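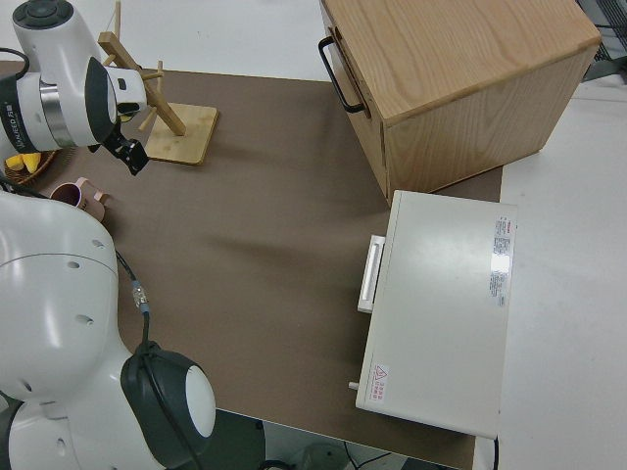

Mugs, Pegs and a Basket of Corn: The Tabletop Kitchen Gallery

I have wanted to put a page together on small kitchen setups for ages, and the mug tree is what finally got me going! If you have been reading Cakbridge for a while you know how I feel about cupboards full of stacked mugs. You pull one out, two more come with it, and the one you wanted is at the back with its handle facing the wall. A wooden tree on the table fixes all of that, and it looks so friendly doing it.

The theme for this gallery is a whole kitchen corner on one tabletop. Mugs, plates, a toaster oven, something to put the bread and the boards in, and a basket for whatever is yellow that week. Everything gets a home you can reach without opening a door (well, apart from the oven, and the box with the black handle).

A quick word on the mug tree, because I get more mail about it than anything else on the site. Plain wood, square or rectangular base, pegs that stick out far enough to take a proper handle. Ours at home is 10 years old and has never been oiled. Load it from both sides as you go, low pegs first, and it stays put. If you hang every heavy mug on the same side you'll hear about it from the floor. 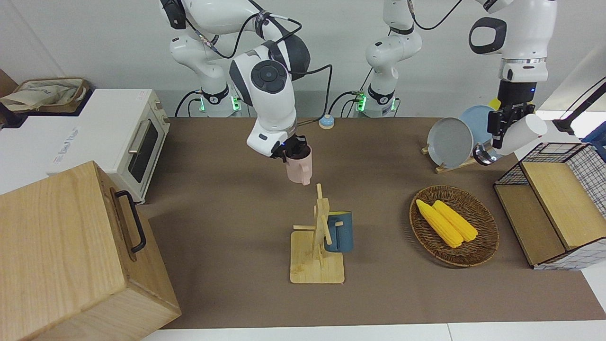
Color matters too, and I will happily go on about this. I love a pale pink mug next to a dark blue one. They don't match, they don't come from a set, and that is exactly why they look good on bare wood. When I ran the February swap on the Illow message board, people sent in 255 mug pairings, and the ones I kept going back to were all like that: one soft color, one deep one, and a plain white cup to calm things down. My own favorite pairing was a mint green with a brown so dark it was nearly black. I still think about it.

Then there is wicker. A low oval basket takes up less room than a fruit bowl and it weighs next to nothing, so it can move to wherever you're working. I use mine for lemons, onions, clothespins, the mail. Corn looks wonderful in it, two ears side by side and nothing else. Resist the urge to fill it up!
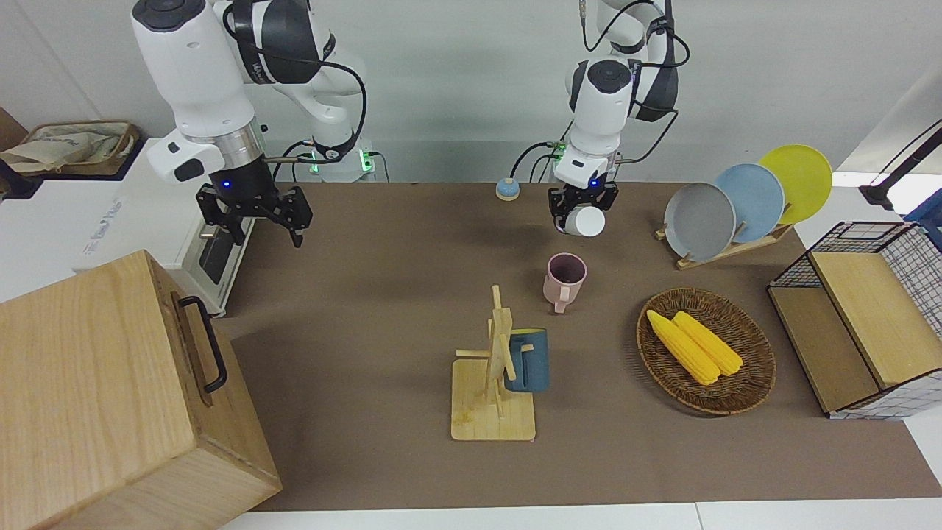

Two ears of corn in the oval basket, with the pink mug and the dark blue one close by.

On to plates. I was a stacker all my life until I bought a secondhand wooden rack at the Skinner Street market for 4 dollars, and I have not gone back. Plates standing upright dry faster, take up a narrow strip of table, and you get to see the colors all day long. Mine holds more than I need it to, so I leave gaps, and the gaps are where the bread knife leans and where the lid of the butter dish goes when I can't think of anywhere better.

I'm also very fond of the storage basket with a wooden lid. A grid pattern on white fabric is cheerful without shouting, and the board on top gives you one more flat place to set a glass down while you're sorting the rest. Inside mine are dish towels, the rolled kind, 25 of them at last count (I know, I know). The Endirix catalog used to carry one with a deeper lid, and if anybody has one sitting in the attic, write to me.
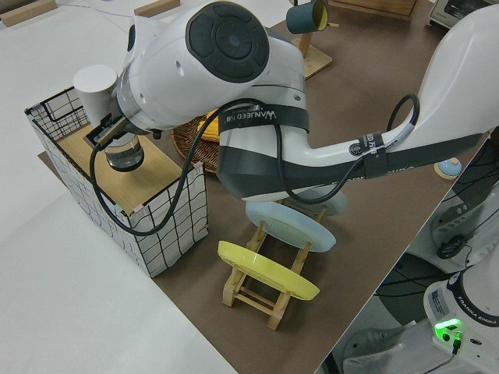

How do you keep a mug tree from tipping when you take a mug off?

Lift the handle straight up off the peg before you pull the mug toward you, and take from the fuller side first. A wide base helps a lot, so if you are buying one, look at the bottom before you look at the pegs.

A few leftovers that didn't fit anywhere else. Toaster ovens are happiest at the end of the table with their backs clear, and a white one next to light wood is a lovely thing to come down to in the morning. Glass cups I keep apart from the mugs, on a board or a folded towel. And if you have a wooden box with a handle, the kind where you never know what to put in it, try coffee filters and birthday candles. It has worked in my house through two moves.

Next gallery will be spice jars and the racks they live in, and I already have far too much to say about labels. Send me your mug trees in the meantime, crooked ones very welcome!

Page last updated 29 June 2025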